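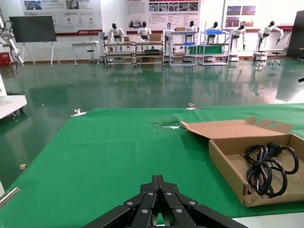

umwood_packer
Moved to the Alel cell on the packing floor in July and I want to know if other sites are going through the same. Before, there were two of us on a bench all shift, picking leads, coiling them, boxing them, talking. Now the arm does the placing and I watch it. The job in front of it is one you'd give a school leaver: a coiled black power cable in an open cardboard box on a green mat. My pay is the same. My day is completely different and I'm not sure I like it.

jitari_nights
Same at ours. We went from packing to "cell operator", which means clearing faults and filling trays. My wrists are better for it. 500 cables a shift by hand was no joke.

Olga Bettencourt
I'd take the wrists. I did that job for years and had to stop. Did they give you any training, or just the title?

umwood_packer
Two mornings with Yurii Mykhailiuk from engineering. He was good, but he covers the whole building and you can wait a long time for him if it's code 121.

pan_line4
121 on ours is a grip fault. Check the mat is flat before you call anyone. Yours has a fold in it and a scuffed patch at the far edge, I'd get it changed.

umwood_packer
Will ask on Tuesday. The clamps hold it well enough at that side but it does wrinkle.

jitari_nights
Don't change it yourself. If you move the mat and the positions are out, it's your name on the sheet.

pan_line4
Disagree. If I'm called an operator I should be allowed to swap a mat. Waiting for engineering over every small thing is why our numbers dropped.

Olga Bettencourt
Then get it in writing and get it graded. They have you doing a setter's work on a packer's rate — that's what I'd be arguing about.

umwood_packer
Fair point about the grade. What I miss is the company though. My old bench mate is on goods in now and I see her at break if the times match.

jitari_nights
Ask for rotation. We do half a shift on the cell and half on dispatch. Took a few months of asking but they agreed to it.

pan_line4
We tried rotation and went back. Half the people hated dispatch.

umwood_packer
I'd still try it. Will post again once I've spoken to the shift manager.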